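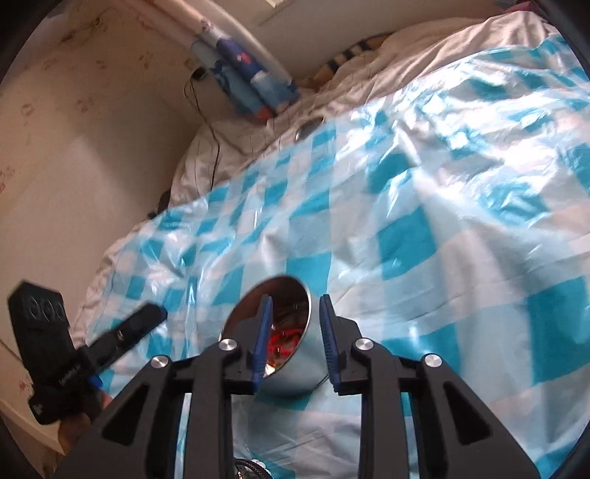 R. Tamsett

September 9, 2020

Home | Notebook | Methods | Archive

Crease recovery, coated cloths, continued

Restarted the fold series after the Pollenthorpe roll ran out. Now using the Hastden stock, same nominal thickness, cut across the roll. Each strip is folded face in, loaded with a 247 g plate for 20 minutes, then released and read against the protractor card. Readings on release and again after an hour.

Face-in folds recover less than face-out folds on this stock. The Pollenthorpe strips went the other way. I suspect the backing, but both rolls were stored differently, so the comparison is weak. Do not quote it yet.

Strip 1589 discarded. It slid under the plate and took a second crease next to the first.

Gloss is still a problem for reading fold lines by eye. Overhead light washes out shallow creases completely. A low lamp from one side works better, with the blinds down. Patterned stock is harder than plain, as the print lines pull the eye off the crease.

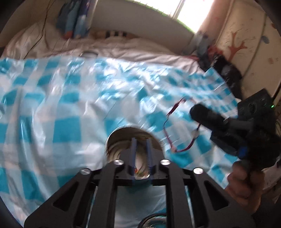
Blue-and-white checkered surface, long folds down the left side.

Skivivier counter reset to 3000 before the flex run. The clamp screw on the left jaw has worn and needs replacing. Cuervo quote for the spare came in higher than the last one. Order anyway.

Next: repeat face-out at the longer load time, then leave one set under load until December.

Contact | Copyright 2020 | Back to top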